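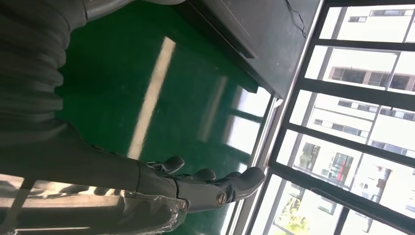

**Drandmont Robotics Club – progress report to the Collon Fund**
May 13, 2025
Prepared by Efren Belmonte, faculty advisor

You asked for a report "of reasonable length on activities since the first payment." I have taken that to mean one that fits on two sheets of paper. The spreadsheet is attached separately and is less fun.

## Where the project stands

The proposal promised that by the end of the school year the students would have a humanoid hand doing three tasks on its own: handing over a marker, pressing a door button, and stacking cups. As of this week:

- **Marker handover:** working. In the last test block the students ran it 28 times in a row without a drop. The 29th marker went under the radiator.
- **Door button:** working on our practice panel. On the real door the arm stops short, and the fix is a matter of recalibrating how far it thinks its own fingers reach. The students had measured to the knuckle. They now measure to the fingertip.
- **Cup stacking:** not working. Two cups is a stack, according to the programming team. I have read the proposal again and it says four.

The students have logged 356 practice runs by remote control, which we use to train the hand. The proposal said 300, so we are ahead on the one number that depends on teenagers being allowed to drive a robot after school.

## Things that went slower than planned

The floor. We lost most of two weeks to glare. The lab has a glossy green floor and a big window, and on bright afternoons the reflections confused the vision software badly enough that it tried to pick one up. The students first proposed working only at night, which I declined on behalf of their parents. They now record in varied light on purpose, so the software sees bright floors during training, and the results on sunny days are much closer to the rest.

The parts order. Our replacement finger tendons from Jarkholm arrived in the wrong length, then in the right length for a left hand. We have a right hand. The third box was correct and we have kept the other two, on the theory that someone will eventually want a left one.

The Dvořáček Cup. We entered the regional round and came in fifth out of nine. The judges liked our documentation and were polite about the cups.

## Money

Of the $3,000 in the first payment, nearly all has gone to spare parts, a second computer for training, and the entry fee and bus for the Dvořáček Cup. We moved the money set aside for printed T-shirts into tendons, with your office's approval by email. There was some grief over this – the design had already been voted on.

## Students

The club started the year with mostly juniors and seniors. Several younger students joined after the winter open house and now run the safety checklist, including the emergency stop test before every session. They enforce it on me as well. I was sent back for safety glasses last week in front of a visiting parent.

## Next steps

1. Finish recalibrating the reach and repeat the button test on the real door.
2. Record more cup runs, with four cups.
3. Write a handover guide before the seniors leave. At present the network setup lives in one student's head, and he graduates.
4. Start again in September with the second payment, if the Fund is satisfied with the above.

We would be glad to have someone from your office visit before the summer break. Afternoons after three are best. Please use the side entrance, and open the door by hand.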